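Skurine > Stories > Short fiction

Stories Poems Essays Submit About

The Straw

November 5, 2023

My father had stopped drinking coffee in July, after the second fall, and by the time the clocks changed he was asking for it again. He asked in the mornings when I came to open the curtains. My sister said it would keep him up. I said he was up anyway.

The Flistero on the corner opened at six. It was 11 steps down to the street from our door and then a short walk past the bus shelter. I bought one medium, black, no sugar, and had them leave room at the top so it wouldn't slosh. The girl put a lid on and pressed all the way around the rim with her thumb. I paid and was halfway home before I thought about his hands.

His hands were the trouble. The left one was fine for holding a newspaper down, and the right one shook. He had broken two mugs in a week, one on the floor and one in the sink, and after that he drank his tea lukewarm from a child's beaker of my niece's and did not look at anybody while he did it.

I put the cup on the white table and hung up my coat. 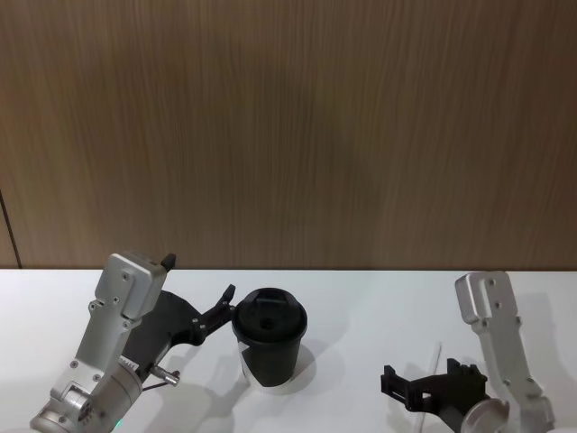
The cup, with the lid on.

"What's that?" he said from the hall.

"Coffee."

"From where?"

"From Flistero."

He came in slowly with one hand along the wood-grain wall. He had put that wall up himself the year we moved to Jerel, and he still checked it as he went past, with the flat of his palm, for anything that had lifted. He sat. He looked at the cup and moved his chair in.

He tried it with both hands. He got it an inch off the table, and I could see the lid starting to tremble, and he set it down again with great care.

"Too full," he said.

"I can pour some out."

"Leave it."

So I left it. I went to the drawer where we kept the birthday candles and the string and looked for a straw. There had been a box of them once, 150 for almost nothing, bought for a party that my sister ended up holding at her place. I found the box behind the batteries. Most of them were still in it. I took a white one out and rinsed it under the tap.

"I'm not a child," he said when he saw it.

"I know."

"Your mother had one of those in the hospital."

I hadn't known he would think of that. I stood there with the straw in my hand and water running down my wrist. 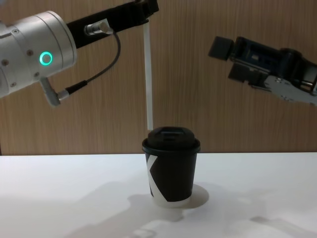 "She drank apple juice with it," he said. "Sixty days in that place and she never asked for anything else. I used to hold it for her. You have to hold it a little way down or it swings about and pokes them in the nose."

"I didn't know you did that."

"Who did you think did it?"

I said I supposed I thought the nurses did. He made the noise he made when the forecast was wrong.

"There was one nurse," he said. "Steinarsdóttir. She had up to 11 of them to look after at night. She wasn't holding any straws."

The heating came on and ticked. Out on the street somebody was trying to start a van. He pushed the cup toward me with one finger until it stood near the middle of the table.

"Go on, then," he said. "Before it's cold." 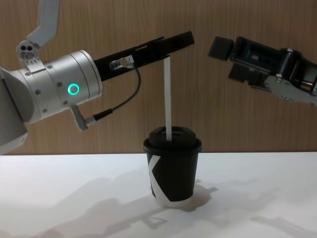 Snædís Oddsson

I held the straw a little way down, as he had said, and he leaned over with his good hand flat on the table. It took him a moment to find it. He drank, stopped, and drank again.

"It's hot," he said.

"Is it too hot?"

"It's coffee."

He drank for some time. When he leaned back he wiped his mouth on his sleeve, and I let him, though there were napkins. He asked what they charged for it. I told him 700, and he asked whether that was for the week.

"For the one cup," I said.

"They should be in prison."

Then he leaned over again. I moved my thumb so he could get at it.

My sister phoned at nine, as she always did, and asked how he'd slept. I said badly. She asked what he was doing now and I said he was at the table. He was looking at the wall, at the place down by the edge where two of the panels met.

"That wants a nail," he said, loud enough for her to hear.

"What does?" she said.

I told her I'd call her back, and went to look for the hammer.

Contact the editors | © Skurine | Back to top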